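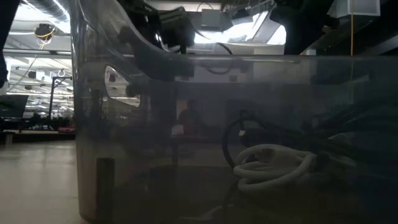
Célula 2, vaciado de cajón de cables. Cuaderno de taller, junio

Entrada de Rosaura. Turno de mañana, empiezo a las 8:20.

Estado al llegar: Kheri M. dejó anotado que la pinza derecha perdía la referencia después de unas horas de ciclo. El contador marca 1,894 ciclos desde el último engrase. El engrase toca a los 2,000, pero lo adelanto porque hay que desmontar los dedos de todas formas.

Cajón de trabajo: sigue el gris translúcido, con cable blanco enrollado y cables negros. El blanco se distingue bien a través de la pared. Los negros contra el fondo se pierden, sobre todo con la luz de techo entrando por encima del borde. Primo propone forrar el fondo con algo claro. Lo dejo pendiente hasta terminar con la pinza, no quiero cambiar dos cosas el mismo día.

Pinza derecha
8:35. Brazos a posición de servicio, parada pulsada y candado puesto. Aire purgado.
8:50. Fuera los dedos. El tornillo inferior del dedo interior salió con la mano, sin llave. El fijador estaba seco y hecho polvo. Los otros tres, bien apretados.
9:10. Limpio guías con paño sin pelusa. Había restos de funda de cable en la guía, del lado interior. Los guardo en una bolsa para que los vea Subira.
9:30. Grasa nueva en guías y monto otra vez. Fijador medio en los cuatro tornillos, apriete en cruz. Marco las cabezas con rotulador para ver si giran.

Creo que la pérdida de referencia venía de ese tornillo: el dedo se movía un poco al cerrar y el final de carrera entraba tarde. No lo doy por seguro hasta ver un turno completo.

Pinza izquierda
Sin desmontar. Juego de los dedos correcto al tacto. Engrase por el punto exterior. Revisé el cable que va por fuera de la carcasa: tiene roce en el codo, todavía sin llegar a la malla. Le puse espiral de protección y solté una brida que tiraba demasiado. Con el brazo abajo del todo, la curva ya no queda tensa. Hay que pedir un cable de repuesto a Anderer, el del estante lo gastamos en la célula 1.

Puesta a cero y prueba
10:15. Referencia de las dos pinzas. Repito tres veces la derecha y me da lo mismo.
10:30. Altura de seguridad sobre el borde del cajón. Estaba bien con el cajón anterior, pero este es más alto y el programa conservaba el valor viejo. La subo y la guardo como parámetro del cajón, no del brazo. Kheri K., si cambias de cajón, mira ese parámetro primero.
10:50. Prueba de 100 ciclos a media velocidad, cajón centrado con los topes. Ninguna pérdida de referencia. Cuatro agarres dobles, todos de cable negro.
11:40. Otros 200 a velocidad normal. Una parada por cable enganchado en el asa del cajón: se metió el extremo por el hueco y el brazo tiró hasta saltar el límite de fuerza. Saqué el cable a mano con la célula parada y seguí sin más incidencias. Marcas de rotulador alineadas.

Lo del asa ya nos había pasado con el cajón de Tehrani. Entonces se tapó el hueco por dentro con cinta y aguantó poco. Primo va a cortar una tapita a medida. Mientras tanto, cargar los cables con los extremos hacia el centro.

Pongo a cero el contador de engrase de las dos pinzas a las 12:25.

Pendiente
Fondo claro para el cajón (Primo), después de la tapa del asa.
Cable exterior de repuesto, pinza izquierda. Pedido sin hacer.
Mirar las marcas de los tornillos al final del turno de tarde (Kheri M.). Si alguna ha girado, parar y avisarme.
Fijador: queda medio bote, el de Grusden está caducado y lo he tirado.

Nota de Subira, 15:10: vistos los restos de la bolsa. Son de funda negra, del cable más fino. Bajo un punto la fuerza de cierre para ese tipo y lo apunto en la hoja de parámetros. Los blancos se quedan como estaban.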